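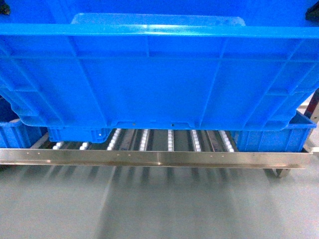 Steltivora: episode metadata for children's television

Version notes last revised 2025-09-30

Summary

Steltivora is a table of 3,632 episode records covering children's television programmes broadcast in English. Each record gives the programme, the series and episode number, the format, the intended age band and a set of topic labels. The labels say what an episode is about in plain terms: sharing, moving house, a new sibling, disability, family background, bereavement and so on. Scripts, stills and audio are not part of the release.

The table was put together at Irkby for work on how often particular topics come up in programmes for under-sevens, and in which formats.

Files

episodes.csv – one row per episode
topics.csv – topic codes with short definitions
links.csv – episode to topic, many to many
double_coded.csv – the 644 episodes labelled by two people, with both sets of labels kept

All files are UTF-8, comma separated, with a header row. Missing values are left empty. Do not read them as zero.

Fields in episodes.csv

episode_id: stable between versions
programme_id: see the note on renamed programmes
series_no, episode_no: as broadcast, which may differ from production order
format: puppet, live action, animation, mixed
age_band: 0-3, 4-6, 7-9
runtime_min: whole minutes, without adverts
source: listing, press notice or viewing

Labelling

Labels were assigned from the published synopsis where it ran to 200 characters or more. Shorter synopses were set aside and the episode was viewed in full. A topic is recorded only if it drives the main story or takes up a whole segment. Passing mentions are left out. In magazine programmes each segment was labelled first and the results merged, so these episodes tend to carry more topics than single-story ones.

Where two people disagreed, the label in links.csv is the one agreed after discussion. The Stoyanova scheme was used for topic codes, with two changes: "school" is split into starting school and school life, and "feelings" has been dropped as too broad to be useful.

Known problems

Programmes with fewer than 100 episodes are covered more fully than long-running ones, where early series often have no surviving listings. Counts by decade should not be compared without allowing for this.

Renamed programmes keep one programme_id. Spin-offs get a new one, even when the cast is the same.

Repeats are removed by title and synopsis. Some re-edited episodes remain as separate rows – mostly puppet programmes with new opening segments.

Age bands follow the broadcaster's own wording and were not checked against the content.

Changes

The February version had wrong runtimes for mixed-format episodes. These are corrected here. Topic codes 31 and 32 were swapped in topics.csv and now match links.csv.

Use

Free for research and teaching. Please cite as Steltivora, Stastwood data series, with the version date. Corrections should give the episode_id and a source for the change.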